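## 3 石纹印刷饰面的脉纹编码方案

### 3.1 问题的界定

印刷石纹饰面的描述长期借用天然石材的商业名称。商业名称以产地、矿口或颜色命名，同一名称下的荒料在脉纹走向和底色上可以相差很大，而不同名称的石材经过扫描、分色和重新排版以后，又可能得到视觉上难以区分的版面。对天然石材而言，名称至少还指向一个可以核查的来源；对印刷饰面而言，名称只记录设计者采用过的参照，甚至只记录销售目录的编排习惯。以名称作为自变量的偏好研究因此很难复核，读者无从得知受试者究竟对底色、脉宽、脉的对比度还是脉的方向作出了反应。

本节提出一套以可见形态为依据的编码方案，只记录版面上可以直接观察的特征，不涉及石材的矿物成分、成因年代和商业归属。方案的基本单位是“版面”，即一次印刷所覆盖的完整图案区域。版面可以裁切成若干块成品，也可以整幅使用。第 2 节已经说明，以成品块为单位会使同一设计被重复计入，且裁切位置会改变脉纹的拓扑关系，一条贯穿脉可能在某一块成品上表现为孤立的短脉。以下各小节均以版面为准，只有在版面不可得时才记录成品块，并在编码表的备注栏标明。

需要先区分“脉”“隙”和“晕”三个术语。脉指与底色有可辨色差、长度明显大于宽度的连续条带；隙指极细且宽度基本不变的线状痕迹，多数情况下颜色偏深；晕指边界模糊、没有确定方向的色块，常见于脉的两侧或两脉之间。三者在天然石材中各有成因，在印刷版面上则都由墨点构成，只能按形态区分。边界情形按以下原则处理：若条带一侧清晰、一侧渐隐，记为脉，并在“边缘”一项中记“单侧”；若两侧均渐隐，但走向仍可连续追踪，仍记为脉；若走向不可追踪，记为晕。

### 3.2 样张来源与处理

样张取自 Leltenby 图样档案。该档案收存的材料包括供应商的推介样册、展会散页以及停产后移交的整版打样，保存状况不一。样册部分的纸张多有泛黄，打样部分则卷放在纸筒内，展开后需要压平才能观察。按照版面完整、无明显褪色、可确认为单一设计三项条件筛选后，进入编码的样张共 214 张。凡同一设计有多种配色的，各配色分别计入，因为后文的底色与脉色两项需要独立取值；凡仅在表面光泽上有差别的，只取其中一张。

完整性的判断以版面四边是否可见裁切标记或重复接缝为准。部分样张仅存一角，但从接缝处可以推知整版的重复周期，这类样张在初筛时曾予保留，后因脉的总体走向无法确定而剔除。剔除的样张没有用于后续任何分析。褪色的判断以样张背面或夹层中保留的未曝光部分为参照，无参照者由两名编码者独立判断，意见不一致时剔除。

另有一组补充材料来自 Oprea 的零售陈列。陈列样板为实物板材，便于在不同视距下观察，但其设计大多已见于档案样张，所以只用于检验观察条件的影响，不进入频次统计。实物板材的表面覆有保护层，在侧光下会产生镜面反射，观察时需要避开灯具的反射方向。由于陈列区的照明不能调整，侧光条件下的记录仅作为参考。

样张的记录在漫射光下进行。编码者先在较远处观察整体，填写走向、密度和底色三项，再靠近观察，填写边缘、分枝和晕染三项。两步之间不允许回改第一步的取值。这一顺序的设定来自预试中的一个现象：编码者如果先看细部，会倾向于把细隙也算进脉的密度，使远观稀疏的版面被记为密集。

### 3.3 既有分类的取舍

印刷石纹的分类并不缺少先例。装饰纸行业习惯按参照石种分组，设计教材多按色调分组，而修复领域的仿石彩绘传统则按手法分组，例如湿中湿的晕染、羽毛拖脉和海绵点底。三种分组各自服务于不同的工作环节。按石种分组便于订货，按色调分组便于配套，按手法分组便于重绘。它们共同的不足在于类别之间没有统一的划分标准，同一类别内部既可能以颜色为限，也可能以脉形为限，合并使用时必然出现交叉。

Horațiu Stanciu 在关于仿石彩绘的讨论中提出过一个较为一贯的办法，即先看脉是否改变了底的连续性，再看脉本身的形状。若脉把底切成彼此分离的块，称为“割裂式”；若底仍可在脉的间隙中连通，称为“浮置式”。这一区分在彩绘中容易操作，画师本人也清楚哪一层先画、哪一层后画。移用到印刷版面时会遇到困难：重复排版可能使原本浮置的脉在接缝处相连，形成设计者未必预期的闭合网格。本方案保留“割裂”与“浮置”两个取值，但要求只在一个重复周期之内判断，接缝处产生的连接另记入“接缝”一项。

手法分组中关于“先晕后脉”和“先脉后晕”的区别没有采用。两者在彩绘上可以凭笔触叠压判断，在印刷版面上则缺乏可靠依据。扫描自天然石材的版面根本不存在绘制顺序，勉强判断只会增加编码者之间的分歧。

### 3.4 编码项与取值

初始方案设有 13 个编码项，涵盖底、脉、隙、晕和排版几个方面。预试后将“隙色”并入“隙”一项，最终保留 12 项。合并的原因在于隙的宽度过小，编码者对其颜色的判断高度依赖邻近底色，在浅底上几乎一律记为深色，在深底上则一律记为浅色，该项提供的信息与底色基本重合。其余各项中，对后文分析影响较大的几项说明如下。

**底色与底纹。** 底色记录版面中占面积最大的颜色，只取明度与色相倾向，不取具体色号。色号依赖测色条件，而档案样张的纸基各不相同，测得的数值不宜直接比较。若底由两种面积接近的颜色构成，记为“复合底”，并在备注栏写明两种颜色。底纹记录底内部有无颗粒或云状起伏，取值为“匀”“粒”“云”。浅灰与白相间而无明确边界的底，记为云。

**走向。** 走向记录主脉的总体方向，取值为“横”“竖”“斜”“乱”。判断以版面按正常安装方向放置为前提。样张没有标明方向时，以样册文字的正向为准，仍不可知时记为“未定”。斜向只记总体倾斜，不区分左右，因为同一版面在施工中常作对拼镜像使用，左右之分在成品中并无固定含义。主脉方向有明显转折的，按较长的一段取值。

**分枝。** 分枝记录脉在延伸过程中是否分出次级脉，取值为“无”“单侧”“双侧”“网状”。次级脉须与主脉相连，相互邻近但不相连的细脉不算分枝。网状限于次级脉之间再次相连并围合出封闭区域的情形。在预试中，网状与割裂式经常同时出现，有人建议合并。两项最终仍分别保留，因为存在只有主脉割裂底面而没有次级脉的版面，也存在次级脉成网但网格极小、底面大部分仍然连通的版面。

**脉色关系。** 脉色关系记录脉与底在色相上的距离，取值为“同系”“邻系”“异系”。灰底灰脉和米底褐脉归入同系；底与脉色相相近但可明显区分的，归入邻系；浅灰白底上的橙红、锈红或蓝绿脉归入异系。同一版面内有多种脉色时，按最宽的脉取值，其余脉色记入备注。异系脉在样张中以暖色居多，冷色脉一般较窄，且多与深底搭配。

**晕染。** 晕染记录脉间或脉侧的模糊色区，取值为“无”“侧晕”“间晕”。侧晕紧贴脉的边缘并随脉走向延伸，间晕则填充在脉与脉之间，走向较弱。两者并存时以面积较大者为准。晕染的颜色通常是脉色的浅化，编码时不单独取色，但需要在备注中写明晕染与脉是否同属一个色相。晕色与脉色不同系的版面很少，出现时大多带有金属色或珠光效果。

**重复周期。** 重复周期记录图案在横向和竖向上再次出现的距离与版面尺寸之间的关系，取值为“满版”“横向重复”“双向重复”。满版指整幅版面内没有可辨的重复。对重复的辨认主要依赖形状特殊的脉结，例如粗脉的急转处或分枝的汇合点。脉的对比度越高，脉结越容易被记住，重复也越容易被察觉。低对比度的云状底即使重复周期较短，在远观时也往往不被注意。

### 3.5 编码者间的一致程度

编码由 14 名编码者完成，均有室内设计或装饰材料方面的学习经历，但此前没有使用过本方案。培训使用未进入统计的剔除样张，逐项讨论取值理由，直到对术语的理解没有实质分歧为止。正式编码期间，编码者之间不交流取值。数据用 Nemik 录入，录入界面只显示编码项和允许的取值，不显示样张的商业名称和供应商。

从各项取值的分布来看，底色、走向和脉色关系的一致程度较高，分歧主要集中在晕染和分枝。晕染的分歧多出现在侧晕与间晕之间，特别是脉的密度较高时，两条脉的侧晕相互接触，难以判断应视为两片侧晕还是一片间晕。编码手册为此补充了一条规则：如果两脉之间能找到颜色与底色一致的窄带，记为侧晕；如果找不到，记为间晕。补充规则后对相关样张作了重新编码，原始取值另行保存，供检查规则变动的影响。

分枝的分歧则与观察距离有关。次级脉在末端往往变细变淡，近看可见其与另一条脉相连，远看则像是在半途消失。前文规定分枝一项在近处观察时填写，但“近处”的理解仍因人而异。就这一项而言，取值的差异反映的是观察条件，不宜简单归为编码错误。对于依赖分枝一项的结论，后文均同时给出把网状并入双侧后的结果。

复合底的判断也有少量分歧。当脉宽接近底块的宽度时，部分编码者把脉看作第二种底色，部分编码者则仍按脉处理。这类版面在天然石材中对应角砾状结构，印刷设计往往进一步放大了碎块的尺度，使脉与底的主次关系变得模糊。编码手册规定以连续性为准，连续者为脉，被围合者为底。按此规定，即便脉的总面积大于底，仍不记为复合底。

### 3.6 视距与安装方向的影响

饰面板在使用中很少像样张那样平放观察。墙面板立置，观察者的视线大致与板面垂直；台面板平置，观察者多以斜角看到；柜门和隔断被分割成窄条，观察者同时看到多个局部。同一版面在三种条件下呈现的脉纹密度并不相同。斜角观察压缩了纵深方向的尺度，使与视线垂直的脉显得更密，使沿视线方向延伸的脉变化较小，斜向脉则介于两者之间，并且视觉上的倾角会随观察位置改变。

立置时，走向一项的影响较为突出。竖向脉与板的侧边平行，容易被当作拼缝或结构线；横向脉与地面平行，让人联想到沉积层理；斜向脉与板边不平行，在规整的边框内显得较为醒目。当斜向脉同时具备异系脉色和分枝时，板面的竖直边缘会把脉截断，截断处的色差比脉在版面内部的自然消隐要强。施工中若不作对纹，相邻两板的截断处便会形成错位。Civoleo 的安装说明把这类图案列为需要预排的品种，要求在固定之前先将全部板材按顺序靠立，确认脉的衔接后再编号。

预排时还应考虑板边收口的颜色。收口条若与底色一致，脉在板边的截断会直接暴露；收口条若接近脉色，则截断处与收口连成一体，视觉上较为缓和，但板的轮廓也随之加重。两种做法在陈列样板中都能见到，没有发现其中一种在所有图案上都更为合适。对浅底异系脉图案，收口颜色的选择与脉的密度有关：脉稀疏时，脉色收口容易成为板面上最长的一条线，反而盖过图案本身；脉密集时这种效应较弱。

晕染在立置条件下起到缓冲作用。晕色介于脉与底之间，降低了局部对比，使粗脉的边缘不显得生硬。间晕较多的版面，远观时整体偏向脉的色相，即使底色按面积仍应记为浅灰或白。在前述编码中，底色一项在远处填写，晕染一项在近处填写，两项结合起来可以解释为什么一部分浅底版面在口头描述中被称为粉色或橙色。口头描述依据的是混合后的总体印象，编码依据的是面积最大的单一颜色，二者并不矛盾，但在引用受访者的用语时需要加以区分。

图 3 给出浅底异系脉图案立置时的形态。按本方案，其底为云，走向为斜，脉色关系为异系，脉有分枝，脉间的浅桃色区域记为间晕。

**图 3** 立置的大理石纹图案板。浅灰白底，橙红与锈红色粗脉斜向分枝。
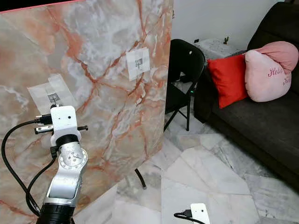
### 3.7 方案的适用范围

本方案针对以脉为主要特征的石纹印刷饰面。以颗粒为主要特征的花岗岩类图案没有明确的走向和分枝，半数以上的编码项将失去意义，应另行设计编码项。水磨石类图案的骨料形状、粒径级配和分布密度均可直接测量，也不适合用脉的概念处理。木纹饰面虽然同样具有方向性，但其纹理受年轮和锯切方式约束，走向与板长方向通常存在固定关系，与石纹的自由走向不可类比。

对于在石纹基础上叠加几何分格或金属线条的复合设计，只对石纹部分编码，叠加部分记入备注。叠加线条遮断脉纹时，若两侧的脉仍可对应，按连续脉处理。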